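Setting White Balance and Exposure for Indoor Portraits on a Dark Backdrop

Javholm Studio Notes, part 5
Written by Hamisi Ndung'u

A dark backdrop causes two problems for a camera left on automatic. The meter reads the large black area, raises the exposure, and the face comes out too bright. Auto white balance then drifts from one shot to the next as the subject moves. Both are fixed by setting the camera by hand before the sitting starts.

What you need

A camera with manual mode and raw capture
A 50 mm lens or a standard zoom
A gray card
A tripod

Step 1. Pick one light source

Decide whether the room will be lit by the window or by the ceiling fixture. Mixing the two puts a blue cast on one cheek and a yellow cast on the other, and no single white balance setting removes both. If you use the window, switch the ceiling light off. If you use the ceiling light, close the blinds.

Step 2. Set the base exposure

Switch to manual mode. Set the aperture to f/4 and the shutter to 1/160 second. Place the gray card where the face will be, angled toward the light. Fill the viewfinder with the card and change the ISO until the meter reads zero. Take one test shot and check the histogram. The card should form a narrow peak near the middle.
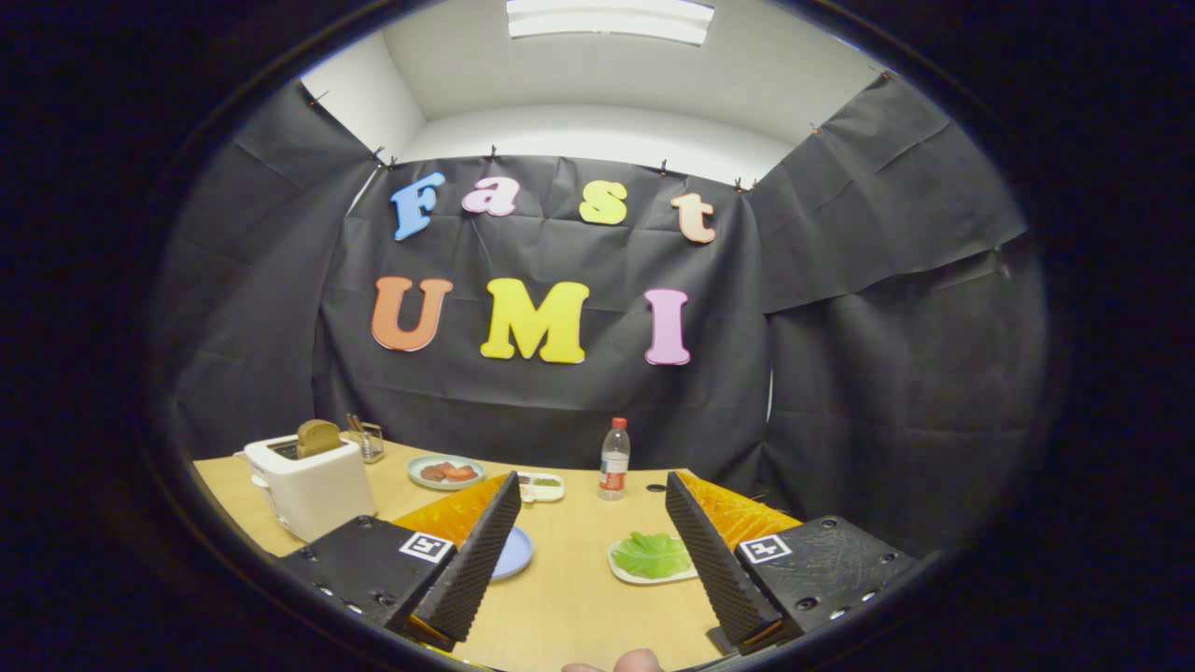

Black fabric backdrop with the ceiling light on.

Step 3. Set a custom white balance

Leave the card in place and shoot it again with the card filling most of the picture. Open the white balance menu, choose Custom or Preset, and select that shot. The menu name differs by maker. Repeat this step if you change the light or move the subject more than a few feet.

Step 4. Separate the subject from the backdrop

Seat the subject at least 5 feet in front of the fabric. Wrinkles go soft at that distance and less light spills onto the cloth. For dark hair, add a white reflector behind and to one side, just out of view. Without it the hair and the backdrop merge.

Step 5. Check the highlights

Turn on the highlight warning. Take a test shot of the subject and look at the forehead and nose. If either blinks, lower the ISO by a third of a stop and shoot again. Ignore the left side of the histogram. A tall stack there is normal with black fabric.

Step 6. Match the files

In your raw editor, correct one frame from the gray card shot and copy the white balance to the rest of the set. Copy exposure only if the light stayed the same. Keep the card shot in the same folder as the portraits.

Next: part 6, cropping for print.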